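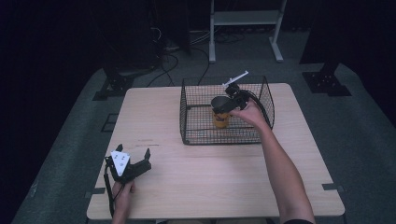
Toreck_bench says the marker plates were never the problem, and that anyone who swaps a plate before checking the table is wasting a morning. I've read that advice three times now and I don't buy it, so I'm asking again in a thread of my own.

Setup: two hand-held grippers, one per hand, corded, each with a white marker piece on it. Small square table, wire mesh basket, cup goes in the basket or comes out of it. After 34 good runs the right gripper's tracked position started jumping sideways whenever it went down over the basket. Left one is fine. The Tratus manual says recalibrate. I recalibrated. Same jump. Support says recalibrate again. Is there a real fix or is everyone just repeating the manual?

posted by mesh_and_misery, Apr 10, 2019

goel_cell2

Recalibrating won't help if something moves between calibration and the run. Do these first:

Check the table against your floor tape. Ours crept away from the tape over a week of people leaning on it, and every logged position was off by the same amount. A constant offset isn't your jump, so this may not be your whole trouble, but rule it out.

Take hold of the marker piece and try to rock it. Any play at all, tighten it and calibrate after, never before. The screws on ours loosened and the plate tilted only when the wrist turned over, so it passed every check lying flat on the table.

Then look at the cord. If it catches on the rim of the basket it drags on the gripper right when you reach in. Route it up the forearm with two loose ties and leave slack at the wrist. Too tight is as bad as snagging.

Last, take the basket away and do the same reach over bare table. If the jump goes, it's the basket or the cord. If it stays, it's the marker or its mount, and I'd stop blaming the software.

Brekasora fan

just buy the newer mounts, problem solved. we did 3,476 runs on them with no jumps

mesh_and_misery

3,476 runs and you looked at every one? I'd like to see that log.

Tried goel's list. Table was on the tape. Marker had play in it, not much, I could feel it more than see it. Tightened it, calibrated, and the jump got smaller but didn't go away. Without the basket it went away completely. So I tied the cord up and put the basket back, and now it's clean for 2 sessions. I'm not calling it fixed until June.

goel_cell2

Fair. Put a paint line across the screw head so you can tell if it backs out. Also try turning the basket 90 degrees, in case one side of the rim is rougher and grabs the cord. And write down which change you made on which run, you did the mount and the cord close enough together that I wouldn't swear to either.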